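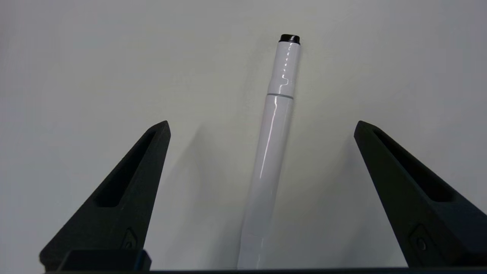
Somebody who signs as Obura wrote in to ask why anyone would spend an afternoon steering a robot by hand to pick up a marker, when a child can be told once and a machine could be given the coordinates. Fair question. Most of the mail we get is some version of it, so it goes first.

Why not just program the move?

If the marker always lies in the same spot, you should. Write down the position, close the fingers, lift, go home. Demonstration is for jobs where the thing is never in quite the same place twice and you don't want to write a rule for every angle. A lot of people who come to us want the first kind of job done and have been sold the second kind of solution. We tell them so, and some of them go away annoyed.

What does "showing" mean?

Two things, and vendors mix them up freely. In one, you take hold of the arm and push it through the job while it records its own joints. In the other, you sit at a set of controls, or hold a second smaller arm, and the robot copies you. The first is cheap and tiring. The second costs more and takes practice, but your hands stay out of the camera view, which matters a great deal if the camera is what the robot will be working from later.

How many demonstrations will I need?

More than the brochure says. For one object on a plain table, with one person doing the driving, we recorded 300 before we were willing to show the result to anybody. We had tried to stop at 75. At 75 it looked fine as long as the marker was lying more or less the way we had been putting it down, and we had been putting it down the same way without noticing. Turn it sideways and the fingers came down on the end of it.

Can I mix demonstrations from different people?

Yes, but look at them first. One driver comes straight down over the object. Another comes in low and slides. Both get the marker. Put the two sets together and the robot may try to do something in between, and in between is where it knocks the marker off the table. We settled on a written page of habits (approach from above, stop, close, wait, lift) and make everyone read it before they touch the controls. It's a dull page and it did more for us than the last software update.

Should I throw out the bad takes?

Throw out the ones where the driver sneezed. Keep some of the ones where the grip was off and the driver backed up and tried again. A robot that has only ever been shown perfect approaches has no idea what to do a half inch to the left of perfect. How many of these to keep is a matter of argument here, and I don't trust anyone who gives you a firm percentage.

Why do you use a marker?

It's cheap, it rolls, and it's narrow enough that lining up the fingers takes some care. A glossy barrel also throws highlights that move when the arm moves, which is a decent test of whether your system is following the object or following the shine. We also tried foam blocks. Foam blocks make everything look good. If the demo you're being shown uses foam blocks, ask to see something slippery.

Where should the camera go?

We use one at the wrist and one off to the side. The wrist view is good for the last few inches, where you need to see both fingertips and the gap on each side of the object. It's no good at all for finding something that isn't already below you. People who run with the wrist camera alone end up starting every demonstration with the arm already hovering over the target, and then wonder why the robot can't find it from anywhere else.

Driving from a wrist view alone is also harder than it sounds. You lose height. New drivers tend to come down too far and press the tips into the table, so set a floor limit before you let anyone try.

Does it carry over to other objects?

A little. The marker training gave us a fair start on pens and was nearly useless on a roll of tape. Catico, the package we were using when this page was first written, promised "broad transfer from narrow demonstration." I have read that phrase many times and still don't know what it commits them to. We moved to Grorosura in November, for the recording tools and not for any promises. It transfers about the same.

How long can one person drive before the data gets worse?

Less time than they think. At Zurkcombe we cap a session at 2 hours, with breaks, and I would go lower if the schedule allowed. Tired drivers get fast and jerky, then slow and jerky. You can hear it in the motors before you see it in the recordings. Late afternoon takes get a second look as a matter of course.

How do I know if it worked?

Decide before you train. Put tape marks down for 8 starting positions, including a couple nobody used while recording, and run every one of them the same number of times with somebody other than the driver placing the object. Write down every miss. A near miss is a miss. If the arm got the marker on its second try, write "second try." You would be surprised how many videos begin at the second try.

Don't change the lights between training and testing, and then do change them, on purpose, and test again. The second set of numbers is the one to believe.

Is any of this worth it for a small shop?

Sometimes. If a person can do the job in a few seconds and it comes up ten times a day, no. If it comes up all day, the object shifts around, and a dropped one doesn't hurt anybody, then maybe – but count the driving time, the sorting of bad takes, and the day you lose when a camera gets bumped and none of the old recordings line up anymore. That last one happened to us. We now mark the camera bracket with paint so we can tell if it has moved.

Can I send you my recordings to look at?

Short ones, yes. Please say which controls you used and whether the camera was moved at any point. Please don't send the edited version.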